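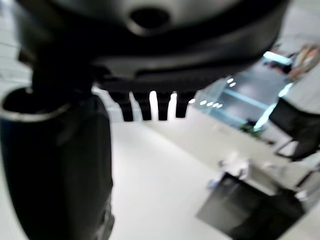
Minutes of the Staff Meeting, 17 July 2022

Chair and minutes: Joyce Mohamedi

1. Welcome
Joyce thanked everyone for coming in and for being so patient while we found enough chairs (we did, in the end, with a bit of shuffling!). The minutes of the last meeting were agreed, with one spelling of Pamer put right.

2. The arm and the desk rounds
This took up most of our time, and rightly so. Since the arm began picking up cups and sorting odds and ends at the Plarnska office, the front team has been freed from a good part of the afternoon tidy, and several people said how nice it is to sit down with a visitor without one eye on the clock. Last week it handled 86 items and asked for help with seven of them, mostly dark tumblers, so please keep on answering the help bell when it rings.

The evening crew were not so sure, and we were glad they spoke up. They used to chat while they cleared, and now one person minds the arm while the others are off on another floor, and it can feel lonely. It was agreed to try working in pairs again, at least until December, and to see how everyone feels then.

3. Hours and pay
Joyce repeated, slowly and twice over, that no one's hours are being cut. The 47 hours a month saved at Plarnska are going to the Julline mail room, which has been begging for a hand for ages. Anyone who would rather stay put should tell her before the new rota goes up.

4. Training
Minja will run two more sessions on stopping and restarting the arm. A question was raised about whether minding it counts toward the higher grade. Joyce thinks it should, and will put that to Pamer in writing.

5. Any other business
The kettle on the second floor still trips the switch. Thank you to whoever brought the plum cake.

Actions
Joyce: letter to Pamer about grades; new rota with evening pairs.
Minja: session times on the board.
All: names for the Julline mail room to Joyce, please.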